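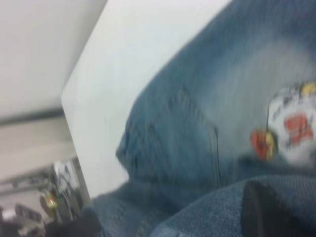 À quoi sert la caméra montée au poignet d'un robot qui manipule du linge ? À voir de près le tissu et le bout des doigts au moment de la prise, là où une caméra fixe est masquée par le bras. Elle ne mesure pas la force de serrage.

Cellule de manipulation textile Flullon

La cellule Flullon est un poste robotisé destiné à la prise et au rangement de vêtements. Elle se compose d'un bras, d'une pince à doigts, d'une petite caméra de poignet et d'un plan de travail. Ses concepteurs la présentent comme « sans réglage ». L'affirmation résiste mal à la lecture du manuel, dont la moitié traite justement des réglages.

Mise en place

Le socle doit être vissé et mis à niveau avant le montage du bras. La pince vient ensuite, puis la caméra, dont le câble suit l'avant-bras avec une boucle de mou au poignet. Un câble trop tendu limite la rotation et finit par arracher le connecteur. L'étalonnage associe la position de la caméra à celle des doigts ; il est à refaire après tout démontage, même partiel. Le guide Stanholm, souvent cité par les intégrateurs, tolère un écart de 2 mm entre position calculée et position réelle. Cette tolérance convient à un objet rigide. Pour un ourlet ou le bord d'une poche, elle paraît généreuse.

Comportement sur le denim

Le denim est réputé facile, parce qu'il est épais et garde ses plis. La réputation est en partie usurpée. Les coutures doublées forment des surépaisseurs qui trompent la détection de contact, et deux plis superposés de même teinte se distinguent mal. S'y ajoute le flou de mouvement : lorsque le poignet tourne vite, l'armure sergé s'efface presque entièrement et les petits motifs imprimés ne sont plus que des taches de couleur. Sur la vue de poignet placée en tête d'article, la surpiqûre reste repérable, mais rien ne peut être lu sur le petit élément imprimé rouge, jaune et blanc, au bord droit. Réduire le temps de pose améliore la netteté, à condition d'ajouter de la lumière — dépense que les devis oublient volontiers.

Entretien

L'entretien courant porte sur les doigts, l'objectif et le câble. Les peluches s'accumulent aux articulations de la pince et se retirent à la brosse sèche, bras hors tension. L'objectif se nettoie au chiffon microfibre, sans solvant. Le remplacement des garnitures de doigts est prescrit tous les 2000 cycles, chiffre repris partout et justifié nulle part. L'atelier Dellwood, qui exploite deux cellules, s'en remet à l'usure constatée et réserve le samedi aux contrôles.

Pannes et critiques

La panne la plus fréquente est la perte intermittente de l'image, attribuée tantôt au logiciel, tantôt au connecteur. Il est d'usage de remplacer le câble en premier. L'essai Palaniappan, mené sur plus de 100 prises, conclut à une bonne fiabilité ; il ne précise ni l'état des garnitures ni la part des reprises manuelles, et n'a pas été reproduit. La durée d'immobilisation après un choc du poignet ne figure dans aucun document du fabricant.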